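Chapter 3
Closing the Loop on Small Targets

3.1 Why the last stretch is different

Chapter 2 treated reaching as a planning problem. Given a target pose and a map of the workspace, the planner returned a joint path, and the controller followed it. For large objects that is enough. A cup can be grasped with a centimeter of error in any direction, and the fingers will center it as they close.

Pressing a button allows much less. The fingertip must land inside the outline of the button, travel along a line close to the surface normal, and stop once the button has moved far enough. An error that would pass unnoticed in a grasp puts the finger on the rim or on the panel beside it. The sources of error are familiar from Section 2.4: joint calibration, mounting tolerance, and the pose estimate itself. They add up along the arm, and better planning removes none of them.

The method used in this chapter is to measure the remaining error with a camera that moves with the hand. The planner brings the gripper to a standoff pose in front of the target. From there a second controller takes over, working from the wrist image alone.

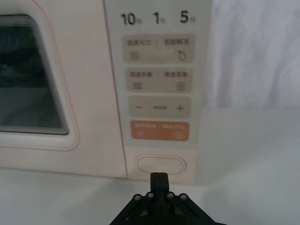 The handover between the two controllers needs a clear test. In the Brindico stack, which we use for all the exercises, the switch takes place when three conditions hold: the arm has settled, the target detector has returned a result in the current cycle, and the fingertip and the target are both inside the image. If any of them fails, the arm holds position and the planner is called again.

3.2 What the detector must supply

The approach controller doesn't need a full pose for the appliance. It needs the center of the target in pixels, an estimate of the surface normal, and a confidence score. The Lelevano detector returns scores from 0 to 100. We reject anything under 80.

Appliance fronts are hard on detectors for two reasons. Wide areas of plain plastic offer few features to track, and a release button in the same color as its panel may be marked only by a thin rim. Printed labels give much stronger edges. It is therefore common to locate the labels first and search for the button relative to them, using a stored layout of the panel. Section 3.5 covers what happens when the stored layout is wrong.

3.3 Timing

Image delay sets the limit on approach speed. In our reference setup, 41 milliseconds pass between exposure and a usable detection, and a further 10 pass before the command reaches the joints. The loop therefore acts on information that is 51 milliseconds old. Exercise 3.1 asks for the highest approach speed at which this delay alone moves the fingertip by less than one millimeter.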